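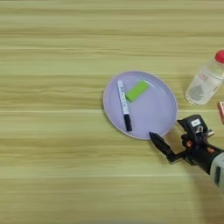
Search this site Type a word Go

How our club robot learns to clear a plate

So you want to know what we do at Wullero Robot Club. Quick version — we teach a robot arm to pick stuff up and put it somewhere else. Sounds easy. It isn't!

First, the arm. Ours is called Givia. It has joints that bend, kind of like your shoulder, elbow and wrist. At the end is a gripper with two fingers. No thumb. No skin either, so it can't feel if something is squishy.

Try this at home. Pick up a marker using just two fingers, held out stiff. Now close one eye and do it again. Harder, right? Thats a bit like being Givia.

What's a task?

A task is one small job. Like "take the marker off the plate." To you that's one thing. To a robot it's lots of little things in a row:

Find the plate.
Find the marker.
Move over it.
Open the gripper.
Go down (slowly!!)
Close.
Lift.

Miss one and you get a marker on the floor.

Who tells it what to do?

We do. One kid drives the arm by hand and the computer saves every move. One saved try is called a demo. Our team did 219 demos between August and the winter break. Each one is less than 60 seconds long. Then the computer looks for what the good ones have in common.

Why use a round thing AND a long thing?

Shapes matter a lot. A marker rolls. A block doesn't, but it has corners, so the fingers have to line up with the sides. A bottle on its side can roll away if you bump it. Plates are tricky too — touch the rim too hard and the whole plate slides.

So we swap things and turn them around between trys. If the marker always pointed the same way, Givia would only learn that one way.

The contest

We have 12 kids in the club. At the Siriwan Cup there were 19 teams and we came in fourth. Our arm stopped one time for no reason. Loose cable. Check your cables!

Words to know

Gripper — the robot's hand.
Joint — a place where the arm bends.
Demo — one saved try.

Posted 22/12/2018 by the Wullero club page team

More for kids
What is a sensor?
Build a paper gripper
Nudia, our first robot (it had wheels)
How to join the club

Contact us | Copyright Wullero Robot Club | Back to top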